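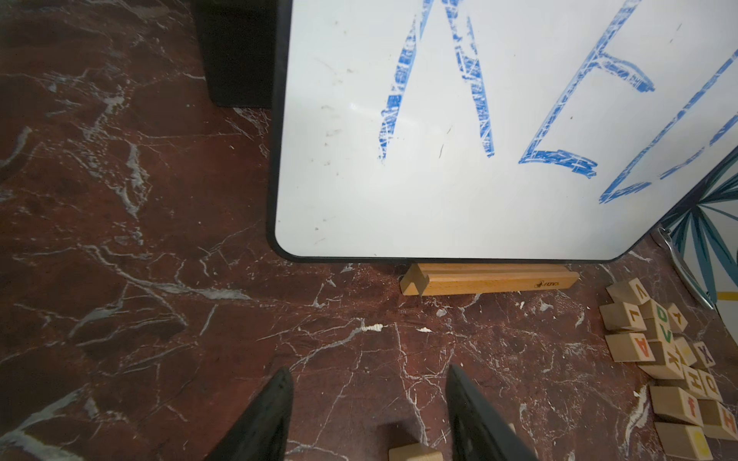 Mojtaba Mahmoudi

Wanted: four people who don't believe the incident report

Prullotport, Brultwood site
Paid, part time, 2 weeks
Posted Wednesday, September 24, 2025

In March the gripper on our letter-block cell closed on an operator's hand. She had reached in to turn a block over. The control screen said the arm was in hold, and hold is supposed to mean the fingers stay where they are until someone presses resume. They closed anyway. She got a bruised thumb and a torn nail, and was back at work the next day.

The incident report calls this "operator entry during an active cycle." I've read it more times than I care to and I don't buy it. The log shows hold going on before her hand went in. The log also shows the fingers open the whole time, and we know they weren't. So either the log is wrong about the fingers and right about the hold, or it's wrong about both, and the report picks whichever reading is convenient from one paragraph to the next.

The supplier, Plirner, sent a firmware update and a letter saying the issue could not be reproduced. They tried it on a bench with the arm bolted down and one block in the jig. Our cell works at floor level, on marble, with loose wooden letter blocks lying on top of each other and a whiteboard standing behind them with big letters in blue marker. The fingers go in among the blocks at odd angles and bump things. If the fault has to do with a finger touching a block at the wrong moment — and I think it does, though I can't prove it — a tidy bench test was never going to find it.

Since the update we have run 2,000 picks without a repeat. I have been told this settles the matter. How many of those picks included a hold with a block between the fingers? Going by the log, very few. Going by my opinion of the log, I have no idea.

What we need you to do

You'll work in pairs. One of you runs the cell and the other watches the fingers and writes down on paper what they do, with the time. You don't get to see the log until your sheet is handed in. Each pair will call for a hold at awkward points: fingers around a block, fingers against a block, fingers coming down into the pile, fingers just after a release. Then you wait. Most of the job is waiting, and I won't pretend otherwise.

Between runs you reset the blocks. Don't neaten them. A previous tester lined them up in rows every time and we had to throw out his results.

Nobody's hand goes near the gripper while the arm has power. Resetting is done with power off at the wall switch and the plug on the floor where both people can see it. The hold button does not count as off. If you catch yourself thinking it counts, take a break. If your partner reaches in with the power on, stop the session and tell me, and you'll both be paid for the full day.

Who should apply

You don't need a robotics background. Two of the places are meant for people without one. I want patience, handwriting somebody else can read, and a willingness to write "I didn't see" when you didn't see. You should be able to kneel or sit on a low stool for long stretches. Kneeling pads are provided, but it's a hard floor.

For the other two places I'd like people who have worked with grippers, or who have done fault-finding on any machine that could hurt someone. Elevator repair is fine. So is press maintenance.

Please don't apply if you currently work for Plirner or for Kuster, the company that wrote the hold logic. Past employment is okay, but tell me about it.

Pay and hours

Each session pays $60 and there are up to two sessions a day, mornings and afternoons. If we see the fault early, you still get paid for every session you signed up for. I don't want anybody having a reason to miss it.

What happens to the results

All the sheets go to the operator who was hurt, to Plirner, and to site management, on the same day and in the same form. If you find nothing, the report will say we found nothing under these conditions. It will not say the cell is safe.

To apply

Send a few lines to Mojtaba Mahmoudi at the Prullotport office in Brultwood. Skip the resume if you like. Tell me about a time a machine's display said one thing and the machine did another, and which one you believed first. Include the days you can't work.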